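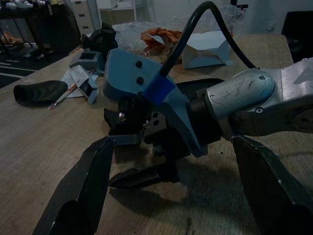 A tick in a box is worth what the pen cost, one reader wrote after we published the last lock-up inspection, and the Sistville station has been ticking boxes since before the new cells were poured. The same reader wanted to know why the comments column is always blank. Fair complaint. The comments are in this time.

Print this page | E-mail this page

SISTVILLE POLICE STATION: CUSTODY AREA SAFETY CHECKLIST
Civilian walk-through, 29 May 2019
Against the Junetti custody standard, second edition
Marks: Y = met, N = not met, P = partly met, NS = not shown to us

ENTRY AND BOOKING

1. Sally port doors lock one at a time. Y
Both doors tried. The inner one needs a shoulder.

2. Booking counter clear of loose objects. P
Stapler, mug, a full ring of keys. We were told the counter is "normally clear." The February visit was told the same.

3. Rights notice posted where a person being booked can read it. N
It is posted, behind the officer's chair, in small type. I couldn't read it from the yellow line and my glasses are new. Move it.

4. Property bags sealed and signed in front of the owner. NS
No booking took place while we were there. The station's own self-check says Y. I would like to know who watched.

CELLS

5. No ligature points at or below door handle height. P
Cells on the east side are fine. On the west side the vent covers are the old pattern with open slots. Caldeira, the contractor, quoted for replacing them and the quote is pinned to the wall of the sergeant's office, where it does not stop anybody from coming to harm.

6. Call buttons work and ring at the desk. P
Pressed every one. All lit up. The one in the end cell lit up and made no sound at the desk. The desk officer said it had been reported. No report number could be found.

7. Water available without having to ask. Y
Pressure weak but it runs.

8. Mattresses whole, cleanable, fire label attached. N
Splits along the seams in two. Labels cut off several, so the rating is anyone's guess.

9. Physical checks done at the required times and written down when done. N
The important one, so a longer note. We went through 576 log entries. Page after page shows checks landing exactly on the quarter hour, in the same hand and what looks like the same pen, through shift changes and one fire drill. People walking a corridor at night are early, or late, or get called away. I don't say the checks weren't done. I say the log can't prove they were, and the station shouldn't be sending it out as proof.

10. Camera coverage of corridor, with footage kept. P
Corridor covered. Footage is stored on the Nelladico system, and the person on shift didn't know how to pull up anything older than that morning. A compliance figure of 100 per cent is printed in the annual summary. We asked how it was worked out and are still waiting.

MEDICAL AND FIRE

11. First aid kit complete and in date. P
Burn dressings out of date. Everything else good.

12. Cut-down knife at the desk, staff know where. Y
Asked two officers separately. Both went straight to it. Credit where it's due.

13. Fire exits clear. N
Boxes of traffic forms against the rear door. They were moved while we stood there. I have left the mark at N.

14. Evacuation plan says who opens the cells. P
It says "available staff." On nights that may be a single officer.

OVERALL

Not passed. The division has $800 set aside for small repairs this quarter, which will buy mattresses or fix a call button, probably not both, and certainly not the vents. The reply we got to the February report called our findings "largely addressed." Items 2, 5, 8 and 13 are word for word the items from that report.

Recheck wanted for 5, 6 and 9 before anything else. We'd prefer not to give notice.

Print this page | E-mail this page

Contact us | Copyright Sistville Custody Watch | Back to top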